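How I Clean and Seal a Marble Countertop (Without Wrecking It)

I put off sealing our counter for way too long. It came with the house, it's brown, and for the first year I wiped it down with whatever spray was under the sink. Then my brother-in-law Andri Hämmerli came over for dinner one Wednesday, set down half a lemon, and by dessert we had a dull spot the size of a coin. So I learned how to do this properly, and now I do it every May.

You don't need much. A bottle of stone sealer (I use Plumora, the small one was 49 dollars and it's still going), a mild dish soap, three or four soft cloths, baking soda, and painter's tape if your wall behind the counter is bare plaster or paint.

Know what you're sealing

Marble isn't the same all over. The darker parts on mine hardly drink anything, and the pale veins can be thirsty. If you have a slab with a lot going on, test more than one area.
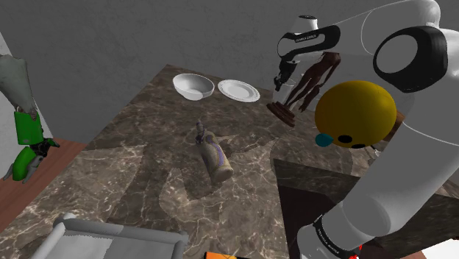 Brown and grey marble with pale veins.

The water test is easy. Drip a teaspoon of water on the stone and leave it for ten minutes. If it beads up, your old seal is fine and you can go do something more fun. If the stone turns dark under the drop, it's time. Do one test near the sink and one near the stove, as those two wear out first on every counter I've tried this on.

Step 1: Clear everything off

And I mean everything! I used to work around the fruit bowl and the heavy stuff, and all I got was a ring you could see when the sun came in. Plates, bowls, the statue you never move, it all goes on the dining table for the day.
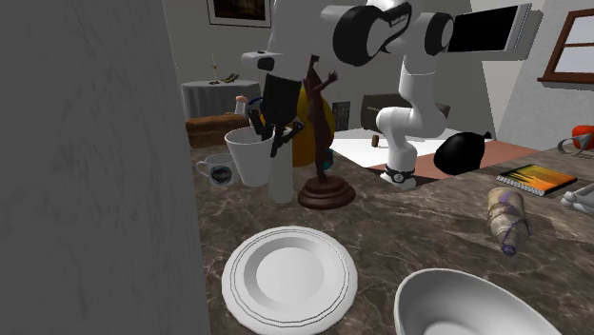
Step 2: Wash it

A few drops of dish soap in warm water, soft cloth, small circles. Rinse with clean water twice - soap left behind makes the sealer go streaky. Please don't use vinegar. I know it's in every cleaning list on the internet, but it eats marble, same as that lemon did.

For an oily stain, mix baking soda and water until it's like thick yogurt, spread it on, cover it with plastic wrap and leave it overnight. Mine took two rounds. The lemon spot won't come out this way, by the way. That's etching, and you need a polishing powder or a pro. I got a quote of 1,651 dollars to have the whole top rehoned, and decided I could live with the spot.

Step 3: Put the sealer on

Let the stone dry for a full day first. Then open a window, pour a little sealer on a cloth and work in sections as wide as your arm can reach. Go right up to the wall. You want it evenly damp, with no puddles.

I like to pour the sealer into a wide cup first so I'm not tipping the bottle over the stone.

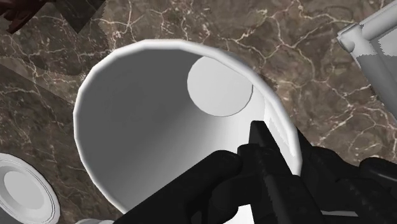
Wait as long as the label says (mine says five minutes), then buff off every bit that hasn't soaked in. This is where I messed up my first try. I answered the phone, came back late, and had a sticky haze that took me most of an evening to rub out with more sealer and a lot of muttering.

If the water test was bad, do a second coat after an hour.

Step 4: Leave it alone

Keep it dry overnight, and give it a couple of days before you put oil or wine anywhere near it. We eat a lot of sandwiches that week. When the time is up, do the water test again in the same spots as before, and if one of them still goes dark, just do that section over.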